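Trade Counter News: Changes to Clasp and Fastening Supplies

Prudik Findings wishes to inform its wholesale customers of several changes to the clasp and fastening range, which take effect in October. The changes apply to all trade accounts, including those held through our Trodard depot.

Lobster and Spring Ring Clasps

The plated lobster clasps will now be supplied in packs of 300 across all three finishes: bright silver, antique brass and black. Customers who have been buying the smaller packs may continue to do so until present stocks are used up. Spring ring clasps are unchanged in size and price, but the tab on the matching jump ring is now slightly thicker. Makers who close the tab by hand may wish to request a sample before placing a large order.

The magnetic barrel clasp has been withdrawn. Several customers reported that it came apart under the weight of longer glass strands, and our buyer, Anjana Jayawardena, has not yet found a replacement that she is content to list. Outstanding orders for this item will be refunded to the account.

Cord Ends and Crimps

Two new sizes of cord end have been added for waxed cotton and faux suede. They are listed in the catalogue under Rornitz, together with the fold-over crimps previously shown on the ribbon pages. The full findings section now runs to 965 lines, and a revised index has been placed at the front. Customers are kindly asked to quote the new line numbers when ordering — the old numbers will be accepted until the end of the season, but may delay dispatch.

Ordering and Delivery

Orders received before 2 p.m. will leave the warehouse on the same working day. Mixed cartons are available on any order of 205 packs or more, and may include clasps, crimps and extension chains in any finish. Returns of unopened packs should be arranged with Sajib Kumarasinghe at the Trodard depot, who will issue a returns note. Opened packs cannot be accepted unless the contents are faulty.

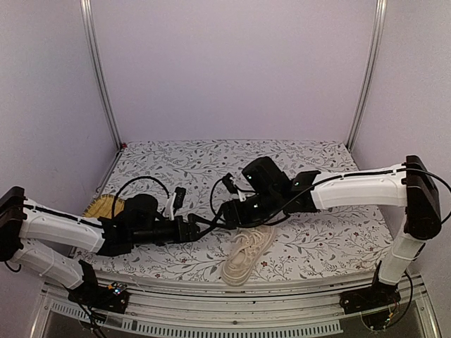

Trade Accounts

Lutfa Seneviratne has taken charge of new account applications. Applicants should supply a business address and one trade reference. Existing customers need take no action, although those who have moved premises are asked to confirm their delivery details before their next order.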